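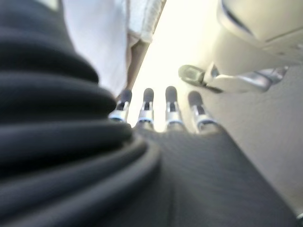
The wristband that knows your migraine is coming

Three people have now sent me the same article. My sister-in-law sent it with two exclamation points. It says that a wristband called Itlow can warn you of a migraine as much as two days before the pain starts, that it was "tested in 500 sufferers," and that it got four out of five attacks right. I have had migraines since I was fourteen. I would like this to be true more than most people reading it. So I spent an evening with the actual report, or at least the part of it Thiele, the company that makes the band, has put online.

I should say first that I'm not a neurologist. I taught high school math for a long time and I get headaches. That turns out to be enough to read a table, and the table is where the trouble starts.

Start with the 500. That number is in the first line of the article and in large type on the Thiele site. It is the number of people who signed up. The number of people whose data went into the result is 253. The rest are covered in one sentence, which says they "did not meet adherence criteria." When you go looking for the adherence criteria, they are that you wore the band every night and filled in the headache diary every day, with no more than three gaps.

Think about who has gaps in a headache diary. I kept a paper one for a doctor in Jevcombe years ago and I can tell you exactly which days were blank. They were the bad ones. I wasn't going to sit up with a pen and rate my nausea from one to ten when I had a wet washcloth over my eyes and was trying not to hear the refrigerator. I'd fill it in two days later from memory, and by then I'd usually decided it had been a seven. So when a study throws out people with gaps, it may be throwing out people with the worst migraines, or the busiest lives, or small children, or all of those. Maybe it isn't. But the report doesn't compare the people who stayed with the people who left, and that's a comparison you can do on a laptop before lunch.

Now the part about four out of five.

The 253 people logged 1568 attacks between them. The band sent 2584 alerts. You can see both numbers in the second table, in different columns, and at no point does the report put them next to each other. There were a lot more alerts than attacks. Even if every single attack had its own alert, which it didn't, that leaves more than a thousand warnings with no attack of their own to go with. The article doesn't mention the false alarms. It says four out of five attacks were preceded by an alert, and I believe that. I could get five out of five with a cardboard box that says MIGRAINE COMING every morning.

There is also the matter of what counts as "preceded." An alert was scored as correct if an attack began any time in the following 48 hours. If you get migraines twice a year, that's a pretty narrow target. If you get them as often as the people in this study did (they were recruited through a headache clinic in Warer, so these are not twice-a-year people), two days is an awfully wide net. Some of those hits would have come from alerts sent at random. How many? That's the thing I most wanted to know, and it's an easy thing to work out if you have the data. Shuffle the alerts, score them again, see what you get. If the shuffled alerts get three out of five, then the band is adding something, just a lot less than advertised. If the shuffled ones get four out of five, it's a bracelet.

I wrote to Thiele in October asking if they had done that. I got a friendly reply saying my question had been passed to the science team, and a discount code.

People who know more than I do will say, fairly, that there is real research on the early phase of migraine. There is. Plenty of us get a warning of our own. Mine is yawning - huge ridiculous yawns at eleven in the morning after a full night's sleep - and my neck goes stiff on the left. Other people get thirsty, or snappy, or want chocolate. (The chocolate one is interesting, because for years people were told chocolate was the trigger, and it may well be that wanting the chocolate was the attack already getting going.) So the idea that the body is up to something before the pain comes isn't crazy. I'm not arguing with that. I'm arguing with a particular band and a particular table.

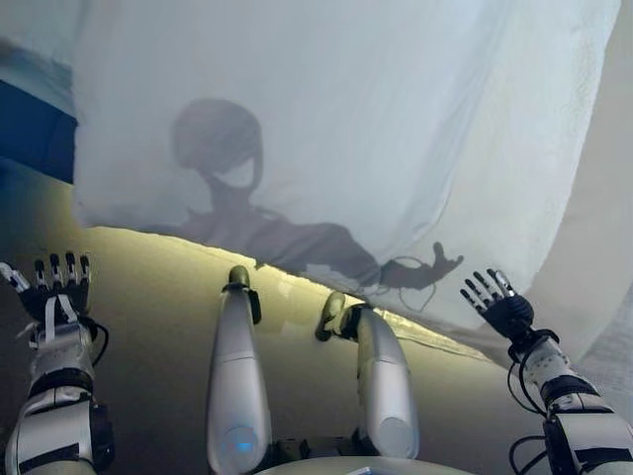 What the band measures is skin temperature, pulse and movement, all from the wrist, all night. None of those is the migraine. They are things that may or may not shift a little when something is happening in the brain, and that also shift when you've had two glasses of wine, or the dog is on the bed, or you're coming down with a cold, or you're at a certain point in your cycle. The report treats the pattern as if it were the thing itself. It's a bit like the shadow on that white cloth. You get a rounded head, broad shoulders and an open hand with the fingers spread, and from that you can say a fair amount about the general outline of what's casting it. You can't say much about its insides. A shadow is real information, and I'd never claim it wasn't, but there's a limit to how far you can go from a gray shape on a sheet, and I think Thiele went well past it somewhere in the paragraph on "neural readiness," a phrase that appears four times and is never defined.

The cycle thing bothers me especially. A lot of women get migraines at a predictable point in the month, and skin temperature at night changes over the month too. A band that had learned nothing whatever about migraine, and only knew what part of the cycle you were in, would look pretty clever in a study like this. It would look clever in a way that a calendar from the drugstore also would. The report says the analysis was "adjusted for demographic factors." Age and sex, as far as I can tell. Not that.

And then there's what an alert does to you. I've thought about this more than the math. Suppose I get a buzz at seven in the morning telling me I'm at high risk. I'm going to cancel dinner. I'm going to notice my neck. I'm going to check, every ten minutes, if that flicker by the window was just the window. Worry and lost sleep are about the most reliable triggers I've got. If the people in the study could see their own alerts while they were filling in their own diaries, then some of those headaches may have been noticed, or written down, or even brought on because the wrist said so. Could they see them? I went through the methods section twice. It says participants "interacted with the app as normal," and I take that to mean yes.

The obvious fix is to hide the alerts from half of them. It wouldn't even have cost anything extra.

I can already hear my sister-in-law asking what the harm is. If it's wrong, you had a quiet evening for no reason. Well, the harm is that some people take medication early when they think one is on the way, and there's a limit to how many days a month you can take most of that stuff before it starts giving you headaches of its own. I've been through that. It took me most of a spring to get out of it, and it was the worst spring I've had. A device that sends out alerts by the thousand to people with a cabinet full of tablets ought to have something to say on the subject, and the word "overuse" isn't in the report at all. If you're in that spot, please talk it over with your doctor and don't go by me or by a bracelet.

What would change my mind? Less than you'd think. Publish the false alarms next to the hits. Say how many hits you'd get by chance. Hide the alerts from half the group. Tell us about the people who dropped out. If the band still comes out ahead after that, I'll buy one, full price, and I'll write a post here saying I was wrong and you can all forward it to me.

In the meantime I've gone back to the yawning. I've been putting a small Y on the kitchen calendar on yawning days, and an M on migraine days, and I'm making myself write down the Ys that come to nothing. There are more of those than I expected. I'd always have told you the yawns never missed. I'll put the totals up when I've got enough months of them, including the two weeks in August when I forgot.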